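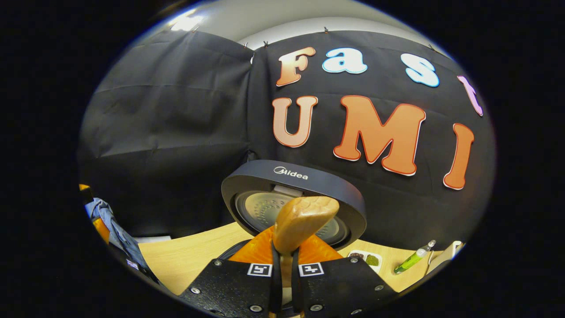 Search the archive Go Advanced search

Re: [hullon-kitchens] Paddles, and what becomes of them
From: Marama Cartwright
6th February

Lindsay Halliday wrote:
> I have now lost or ruined three rice paddles since August. One melted
> against a pan, one went down the back of the Doolan, and one was used
> by my brother to stir paint. Is there any reason not to use a metal
> spoon like everybody else? Also, does anyone bother with the "leave
> it shut" stage? I am usually hungry by then.
>
> Lindsay

Lindsay,

I can't help with the brother. On the spoon: please don't. I used one for a whole year in my old Plorby and by the end the bowl looked as though a cat had been kept in it. The coating comes off in little grey flecks, and you tell yourself they are pepper.

Get a wooden paddle, or one that looks like wood if you must put it through the dishwasher. Wet it before it goes in. Then slide it down the side and turn the rice over from the bottom, as if you were folding egg whites and someone was watching. Stirring it round and round gives you wallpaper paste. I have served that to guests and called it risotto.

As for leaving it shut, yes, I do bother. Ten minutes at least, and 20 if I have remembered to start early, so ten. When you do open it, let the lid drip for a moment before you go in. Mine collects water on the inside and used to empty it over whichever corner I'd been saving for myself.

While I'm here - wipe the inner lid as well. If yours has the little holes, starch gets into them and dries like varnish. Mine comes off for washing; I found this out in year four. An old toothbrush does the holes. Label the toothbrush.

The Bemard people sell a paddle with a stand, which I bought and which takes up more worktop than the kettle. The paddle is good. The stand now holds post.

If you want the one from down the back of the Doolan, a coat hanger and 2 strips of parcel tape got mine out, along with a fish slice I had already accused my sister of taking. I still haven't rung her.

Marama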